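# girnumell-menus

Allergen labels from takeaway and cafe menus, typed up by hand

By Leilani Iwasaki | 29 March 2022

Print this page | E-mail this page | 6 comments

## What's in it

845 dishes. Menus from Plokville and Wumham, plus a small batch from Cáceres (Spanish originals kept in their own column, translations are mine so go easy). One row per dish. Columns: dish, price, town, allergens_stated, may_contain, notes.

## How it was put together

Copied straight off printed menus. Spelling left as printed, even the daft ones. Where a menu only says "ask staff", allergens_stated is blank and notes says ASK. Set menus split into seperate dishes. Drinks left out, except milkshakes.

## Known problems

- up to 200 rows have no price, mostly specials boards
- "nuts" and "peanuts" muddled on several Wumham menus, not corrected
- sesame patchy before the June re-check
- 3 menus were folded at the corner, bottom lines missing, marked PART

## Using it

Fine for teaching, counting, label design. Not for deciding what to eat!! Recipes change and the file doesnt. Ask the kitchen.

Open the csv as UTF-8 or the accents go funny. Fixes welcome, send the row number and the wording off the menu.

Shared 6 times
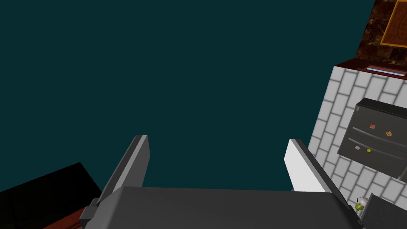 Does a blank in allergens_stated mean the dish has no allergens?

A blank only means the menu didn't list any. Check notes for ASK or PART, and treat the rest as unknown.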